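Olero Starter Kit: Common Questions

What comes in the box?
A two-finger gripper, a wrist camera, mounting screws and 26 foam practice blocks. The arm is sold separately.

What does it cost?
$989 with the camera, $662 without.

Do I need tape on the table?
No, but it helps when you repeat a layout.

Who handles repairs?
Asosance. Allow extra time in December.
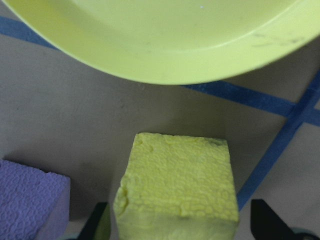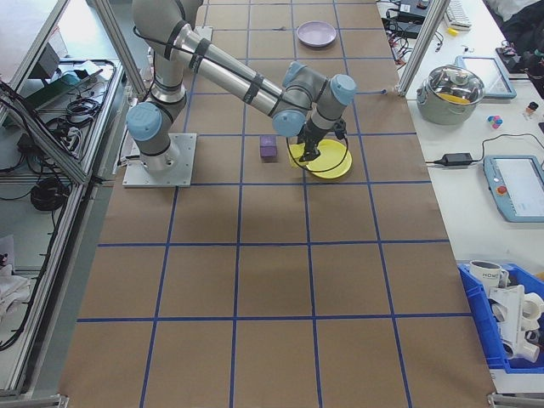

Block handling with a two-finger gripper: wrist view first, then the full table.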